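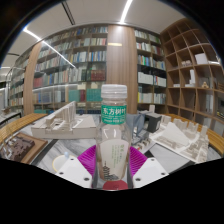
Could the captions please say a bit more than the title and the scale, a reader wrote after the last set went up. It seems a fair request. The captions are longer this time.

Architectural models from Room 632
Murkar model workshop, Skomutham
Posted June 19, 2019

The models in this gallery came out of storage in March and have been on the tables in Room 632 ever since. They come from different years and different jobs. A few were made to show to a client, most were made to settle an argument about a roof or a slope, and one or two were made by people learning how to use the saw. We have left them in the order in which they sit in the room, starting at the marble-patterned table and finishing at the shelves by the door.

Clicking on a picture opens it at full size. Scales are given where we know them. Where the label has come off we have said so.

THE MARBLE-PATTERNED TABLE

1. The table, with drink
A bottle of 东方树叶 tea at the front, the large off-white model behind it to the left, the brown one at the edge of the table and the translucent blue-grey one to the right.

2. Tritham hall, presentation model
The off-white one with the tall slope of thin vertical slats. It climbs from low blocks on the left to its high point near the middle, and the open cut-out at the foot is the way in.

3. Tritham hall, the slats
Every slat was cut to its own length, so they had to be kept in order on a strip of tape until they were glued. The order was lost once, in the second week, and sorting them out again took longer than cutting them had.

4. Tritham hall, the base
A thick, box-like base. Visitors often ask if there is something inside. Deep bases are harder to warp and easier to pick up, and you can get your fingers underneath without touching the building.

5. Tritham hall, entrance side
The low blocks are the ticket office, the cloakroom and the plant room. They were redrawn several times and the model shows the second version. The later ones only exist on paper.

6. Brown site model
Dark brown blocky forms with lighter raised pieces, on a tan wooden base board. The label is missing. It came to us with a box of other things from the old Skomutham office, and opinion in the workshop is divided on whether the dark forms are buildings or ground.

7. Brown site model, from the side
Taken low down to show the change in level. If anyone who worked in the old office recognises the site, please write to us.

8. Blue-grey model
Curved upright panels in a translucent material. Translucent models are a nuisance to photograph. They take on the colour of whatever is behind them, and every fingerprint shows.

9. Blue-grey model, evening
The same model with the ceiling lights off and a desk lamp on the floor. We like this one better than the daylight picture.

THE LONG BENCH

10. Terrace of houses, Skomutham
Grey card, scale 1:200. The chimneys were added later by somebody else and are slightly too big.

11. Terrace of houses, the backs
The gardens are sandpaper, painted. Coarse grade for the beds and fine for the paths. You can buy sheets made for the purpose but sandpaper costs less and keeps its colour.

12. Bus shelter
Scale 1:10, the biggest scale in the room. At this size you can't fudge a joint, and the bolt heads are real pins pushed through from behind.

13. Bus shelter, roof off
The roof lifts away so that you can see how the gutter meets the post. It was this corner that the model was built for. The rest of the shelter was put on afterwards for company.

14. Footbridge, first try
Balsa strip and thread. It sags. We kept it next to the second one because the pair are useful when new people start.

15. Footbridge, second try
Same drawing, made again in lime. The timber is from Sarpong, who cut thin section to order and will do short lengths if you ask.

16. School library
The roof comes off and so does the upper floor. The bookcases are strips of corrugated card laid on edge, which look surprisingly like books from a short way off.

17. School library, reading corner
The little chairs are folded from one piece of paper each. A template is pinned up over the bench for anyone who wants to copy it.

18. School library, lost floor
An upper floor for a version that was never built. It doesn't fit the walls as they are now. It has been kept in the same box for so long that we thought it deserved a picture.

THE LANDSCAPE PIECES

19. River bend
Stacked card contours, scale 1:600. All the layers were cut by hand with a scalpel. The river is the one layer that was left out.

20. River bend, detail
Where the contours get close together you can see pencil marks. These were to be rubbed out and never were.

21. Quarry
Cork sheet, torn along the edges and then glued up in layers. Cork gives a good rock face with very little work – the trouble is the crumbs, which get into everything else on the bench.

22. Quarry, after cleaning
A soft make-up brush and a hand-held blower. We don't use a damp cloth on cork or on any card model, as the surface lifts.

23. Hillside with trees
Dried yarrow heads, sprayed once with matt varnish. They last for years if kept out of the sun. The ones along the ridge were nearest the window and have gone brown.

24. Hillside with trees, seen from the bottom
A view at eye height for a very small person. Taken with a phone laid flat on the base.

THE SHELVES BY THE DOOR

25. Massing blocks
Offcuts, sanded and left plain. They have been used on so many jobs that the corners are round.

26. Market roof, three versions
The same frame with a flat roof, a pitched roof and a folded one. The folded one was chosen. The flat one is now used as a tray.

27. Market roof, folded
Score the outside of each ridge and the inside of each valley, then fold all of it a little at a time. If you do one crease fully before starting the next, the sheet creeps and the ends won't meet.

28. Staircase
Made from 36 treads threaded on a steel rod with washers between them. It turns, which the real one doesn't, and children who come to the open days go straight to it.

29. Staircase, from above
The treads fan out a bit unevenly. They had been knocked before the picture was taken and we didn't notice until later.

30. Chapel in plaster
Cast in one go in a card mould. There is a bubble hole beside the door. Filling it made it more obvious, so the filler was picked out again.

31. Chapel, the mould
Card sealed with varnish, inside out and back to front. It takes most people a moment to see what it is.

32. Unlabelled tower
Another one with no label. The floors are clear plastic and the core is painted red. From the way the edges are finished we think it was made elsewhere and swapped for something.

33. Box of people
Figures at several scales, all in one tin. Sorting them is on the list.

NOTES ON THE MODELS

Handling. Please pick models up by the base and never by the building. Most of the repairs on the bench are to things that were lifted by a roof.

Dust. The pieces on the tables are brushed once a month. The slatted model takes the longest, and is done with the brush held upright and moved along the slats from bottom to top.

Light. The blinds on the window side stay down in the afternoon. Card yellows quickly and white card yellows first – if you look under the massing blocks you can see what colour the shelf lining used to be.

Glue. Several people have asked. White wood glue for card and timber, thinned a little for card. For clear plastic we use solvent, put on with a fine brush, and do it by the open window. Contact glue goes stringy on small work and we have stopped buying it.

Repairs. Missing pieces are replaced only if we have the drawing. If we don't, the gap is left, and a note goes in the box saying what was there when the model arrived.

VISITING

Room 632 is on the sixth floor of the Murkar building, at the end of the corridor past the print room. The lift stops at five, so there is one flight of stairs. Small groups can be shown round by arrangement. Bags are left at the door, as there isn't much space between the long bench and the shelves.

Pictures in this gallery may be used for teaching as long as Murkar is credited. For larger files, send the number of the picture and say what size you need. The next set will cover the models still in storage, beginning with the rest of the Tritham job: two earlier versions of the hall, and a site model that comes apart into quarters.

Previous gallery: Jigs and cutting boards
Next gallery: not yet posted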